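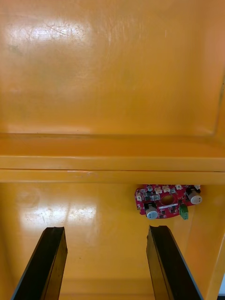 Hello all,

I am writing again about the paint for the shelter at the Nivdale tram stop, as I promised in January. I have now read the old paint notes, and I have spoken by telephone with the shop at Skeltard. They can mix a small tin, but they want a sample of the colour, and this is my difficulty. The nearest I have found is the yellow-orange in the photo, with fine scratches and a few small dark specks on it. Please look at the paler part in the middle and not at the white glare, and tell me if you remember the shelter more like this or more like the deeper amber at the lower side. My own memory says the deeper one, but I moved here after the first repainting, so I do not trust it very much.

On March 13, 2019 a member wrote to the list:
> Before we order anything, can someone confirm the price?
> I had 340 in my notes for the Texier enamel but I
> think that was for the large tin. Also, do we need
> a primer or can it go on the old coat?

The 340 is for the large tin, yes. The small one is 102, and for one shelter we need 2 of them. The Texier enamel is gloss only. If we want satin we must take Zirnano, and then the shop has to order it and we wait longer. I would prefer gloss, as the old notes say "full gloss, two coats", but I know that some of you find it too shiny for the street.

About the primer: the shop says it can go on the old coat if this is sound and well rubbed down. On the side towards the road it is not sound. It comes off in flakes when you touch it, and there I think we must go to the metal and use primer. The back wall is better.

We have 500 in the fund for the whole work, brushes and sandpaper included. Please answer to the list and not only to me, so that all can read it.

With kind regards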